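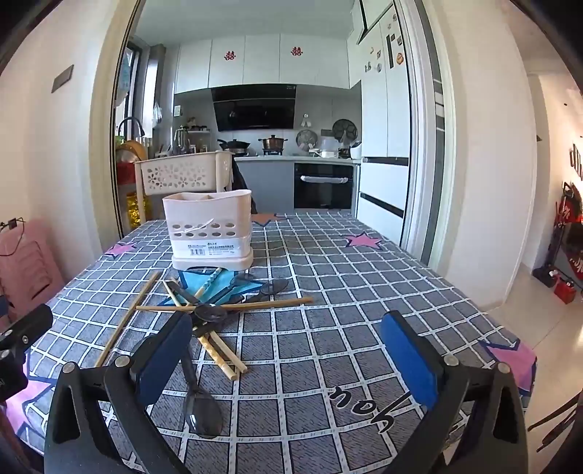

**Trying out the Arnirero hand-held gripper kit**
Project report by Taras Vasylenko and Shu-fen Kuo
Sunday, December 19, 2021

When we picked our topic back in May, we wanted something we could test at home with everyday objects, and the Arnirero kit seemed to fit. It is a gripper you hold and work yourself, meant for people who want to show a robot how a job is done before they own a robot. Wevine sells it with a short manual and a spare set of finger pads, and we paid 625 dollars out of our project money, a sum we argued over for longer than we'd like to admit.

**Putting it together**

The manual says one evening. It took us two, mostly because the joint screws look so much alike and Taras put the long ones where the short ones go. Once we had that sorted out, the frame felt solid, and the blue pads went onto the insides of the fingers without any trouble.

**The task**

We chose sorting utensils into a cutlery holder, since every household does it and it is harder than it sounds. Chopsticks are thin and roll away, and when they cross each other you have to decide which one to free first. Plastic spoons bring their own difficulty – the bowl is wide, the handle is narrow, and the best place to grab depends on how the spoon is lying. The holder has a divided top, so each piece also has to be turned upright before it goes in.

**What we thought of it**

Shu-fen liked the pads best. They gave her a good hold on a single chopstick, provided she came at it straight from above. Taras found the wide opening handy for bulky things but a nuisance in a pile, where he kept nudging the neighbors. After more than 5 practice sessions we both got a lot smoother, though our wrists were sore and we started taking breaks between rounds.

We would have liked a narrower set of fingertips in the box. Wevine answered our email within four days and pointed us to the Ataneo tips, sold separately, which we haven't tried yet.

**Still to do**

- Repeat the sorting with metal forks
- Ask at the El-Sayed lab if we can borrow a wrist strap
- Write up the parts list for the appendix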